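# Chapter 9: Folding Towels, and Why We Start Here

I taught myself to fold towels at the age of 23, in the laundry room of a small guesthouse, with a stack of wet-haired guests waiting at the desk and no clean bath towels on the shelf. I thought I already knew how. Everybody thinks they already know how! Then Kimie Fukuda, who ran the linen side of the place, picked up one of mine by the corner, let it fall open, and handed it back to me without a word. I folded that same towel for most of the afternoon.

So if you skipped straight to this chapter because you wanted the fitted sheet (I know you, I was you), please back up a little. The fitted sheet is in Chapter 16 and it will still be there. Towels come first in this part of the book. A towel is a plain rectangle with four honest corners, and almost everything you do to one, you'll do again to pillowcases, tablecloths, and blankets. Get your hands used to it now and the rest of the linen closet gets a lot friendlier.

## Before you start

Clear a flat surface a bit bigger than the towel. I like a table that comes up to my hip, and I like something on it that the fabric won't skate around on. A bed works too, but beds are squishy and you end up chasing your own creases. Make sure the towel is completely dry, including the hems, which hold water longer than the middle does. A towel that goes onto the shelf with a damp hem smells like a gym bag by the weekend, and it shares.

Give it one good snap to wake up the pile. Lay it out, find the tag, and decide right now where the tag is going to live. I put mine at the bottom left and keep it there for every towel in the batch. Segundo Echeverri, who taught the evening class I later took over, put his on the right and we argued about it for years. It doesn't matter which side you choose as long as you stick with it for the whole pile.

## The long strip

The first shape you'll learn is what I call the strip. You bring one long side of the towel in toward the middle, bring the other long side over the top of it, and you have a long, narrow band, the full length of the towel and a third of the width. Run your forearm down it once. Don't press hard, you're only asking the layers to lie down together.

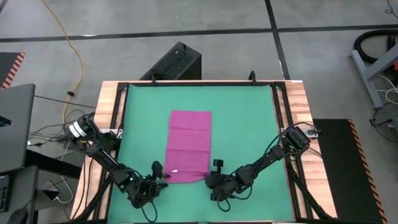
From the strip you can go almost anywhere. Fold it in half and half again for a deep shelf, fold it in thirds for a shallow one, or roll it if you're the kind of person who owns baskets. Plenty of people stop at the strip and hang it over a rail, and that's a perfectly good place to stop.

The trouble nearly always shows up at the short end. If one layer sticks out past the others down there, you'll be tempted to tuck it under, and I'm begging you not to. A tucked end makes a lump, the lump makes the next fold slide, and by the time the towel is on the shelf it looks like it has a mouse in it. Open up the last fold, pull the layers even by holding both bottom corners at once, and close it again. Both corners at once is the whole trick. When you pull on one corner only, the fabric swings around and you've got a crooked strip.

You may also see faint lines running across the towel from the last time it was folded. Beginners love these and try to follow them like a map. Sometimes they're helpful. If the last person folded it badly, though, those lines are just their mistakes, saved for you.

## Closing the stack

Once your strip is straight, take hold of the short end with both hands, thumbs on top and fingers underneath, and carry it up and over. Keep it low. If you lift it high, the layers fan out in the air and they won't come down where you left them. I tell my students to imagine there's a shelf right above their knuckles.

Set the end down, then pat from the fold outward. On a thick, fleecy towel the front edge is going to be round, and you should let it be round. I spent a silly amount of time in my first year trying to get hotel-sharp edges on fluffy towels, squashing them flat with a cutting board, and all I got was tired arms and flat towels. Thin kitchen towels will take a sharp crease. Fluffy ones want a soft curve, and that curve is the side you turn toward the front of the shelf so you see one smooth fold and none of the loose ends.

If the finished stack is thinner at one end, your last fold landed short. You can usually fix this without unfolding everything: hold the stack down with one hand, reach in with the other, and tug the inner layer toward the thin end. Small tugs! Check the front edge after each one.

For practice, use one towel and fold it 30 times. Yes, the same one. It sounds dreadful and it takes less time than an episode of whatever you're watching. Pick a bright color if you have it, something loud that shows its shadows well, and you'll spot a wandering layer much faster than you would on white. My own practice towel is a dreadful orange thing that I have never once used on a person.

Somewhere in the middle of the pile you'll notice that your hands have stopped waiting for you to tell them what to do. Keep going a bit past that point, and then swap your starting side and do a few more. The second side always feels wrong, like writing with the other hand, but it comes along quickly. 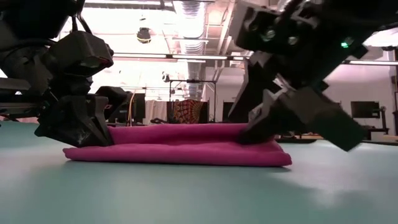
## Words you'll meet in this chapter

- **Strip:** the long, narrow shape you get after folding in both long sides.
- **Face:** the rounded front edge that points out of the shelf.
- **Short end:** either of the two narrow ends of the strip.
- **Creep:** what happens when the inner layers slide a little with every fold. We'll deal with it in the first exercise, so have your practice towel and a clear table ready.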